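Hiltedow Stories – Home – New – Archive – Submit

The Spare Bed

The room at Gremalau cost 242 a month, mattress included. She stripped the bed at 9 to see what she was getting. White, quilted, clean enough. Crumbs, though, and small litter from whoever had it before. 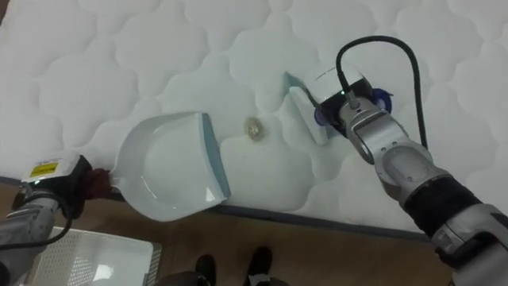
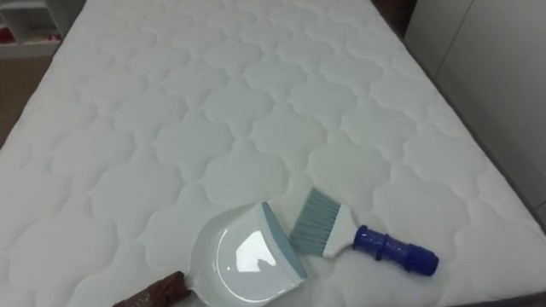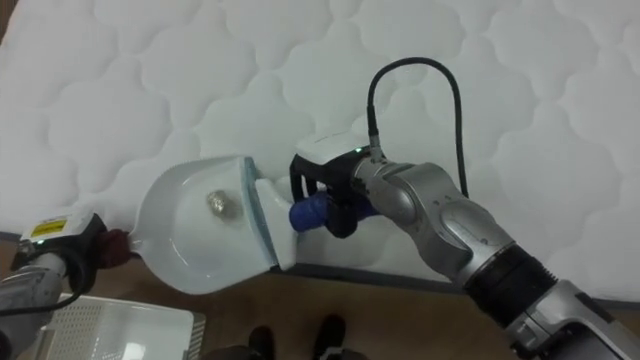

By noon the sheets were on. She lay down with her shoes off and listened to the pipes. Sixteen steps to the bathroom – she had walked it twice. She decided to stay through August.

Contact | © Radeck Press | Back to top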